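Home | Forums | Handheld Capture | Rules and Practice | Search

Grip placement on soft bottles: proposed wording for section 5

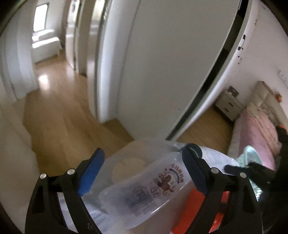 plaltard_ops wrote:
The present draft says "grasp the object securely". Two people can read that two ways, and our reviewers do. I propose the following for bottles and similar:

5.1 Both pads touch the object before it leaves the surface.
5.2 No lift by the cap alone.
5.3 Where there is a printed label, leave the main marking readable if the grip allows it.
5.4 Hold still for one second before transport.

Comments by the end of June, please.

Softic_M wrote:
5.1 and 5.4 are fine. 5.2 needs work. A pad across the neck and cap end is a normal hold for a bottle lying at an angle, with the other pad on the body. As written, a strict reviewer could reject it.

dhanial_bench wrote:
I disagree with 5.3 altogether. Operators will start turning bottles to show the label, and then the wrist path is no use for training. We threw out 13 episodes at Cokville for exactly that.

plaltard_ops wrote:
"If the grip allows it" was meant to cover that. Would "do not rotate the object for this purpose" settle it?

dhanial_bench wrote:
It would help. I would still move it to the notes – it is advice and can't be checked.

Softic_M wrote:
Agreed on moving it. For 5.2 try: "The cap shall not carry the load by itself. Contact with the cap is allowed." The Revitz checklist uses nearly the same words and we have run 700 episodes under it without a dispute.

plaltard_ops wrote:
Both changes taken. 5.3 becomes note 2.

Last updated: June, 16:40

Reader comments

Asif Pirzada: Does 5.4 apply to handovers as well?

plaltard_ops: No. Handovers are in section 7.

kestrel9: One second is too long for kitchen tasks. Half would do.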